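Pour le papier peint à grosses fleurs

Je vais me faire des ennemis, tant pis : j'en ai assez des murs blancs. Assez du blanc cassé, du blanc lin, du blanc « coquille » que ma belle-sœur a mis trois week-ends à choisir et qui ressemble, à s'y méprendre, au blanc d'avant. Quand j'étais petite, chez ma grand-mère, il y avait des pivoines dans le couloir, des rayures dans la cuisine et des perroquets dans les toilettes. On savait toujours où on était !

Aujourd'hui je visite des appartements (je cherche depuis octobre, ne m'en parlez pas) et j'ai l'impression de revoir le même à chaque fois. L'agent ouvre la porte, il dit « c'est lumineux », et moi je regarde le sol gris en me demandant qui a bien pu vivre là pendant 15 ans sans y laisser une couleur. 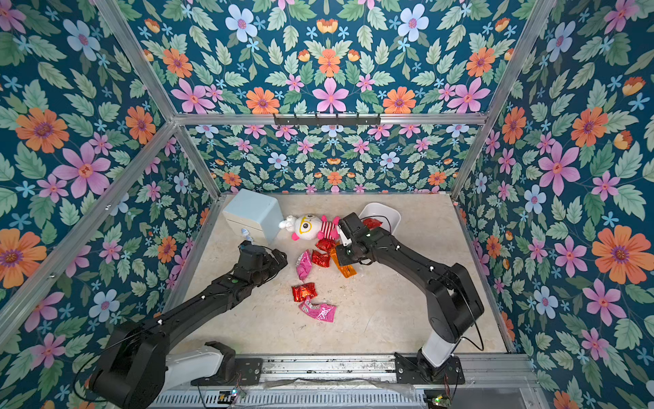 L'argument qu'on me sort à tous les coups, c'est la revente. Il faudrait décorer pour l'acheteur, un monsieur qu'on ne connaît pas et qui, paraît-il, a peur des fleurs. Mon amie Precious Manalo a gardé ses murs nus six ans pour lui faire plaisir. Elle n'a jamais vendu. L'hiver dernier elle a craqué pour un motif de chez Flarley, énorme, avec des feuilles partout, et elle prend maintenant son café assise par terre dans l'entrée pour le regarder.

Alors oui, on se lasse peut-être. Oui, les raccords sont pénibles, et j'ai posé un lé à l'envers dans ma chambre - il y est toujours. Mais un papier peint, ça se décolle avec de l'eau chaude, une spatule et un dimanche de mauvaise humeur. Pour le prochain appartement j'ai déjà commandé mes échantillons, et il n'y a pas un seul beige dans le paquet.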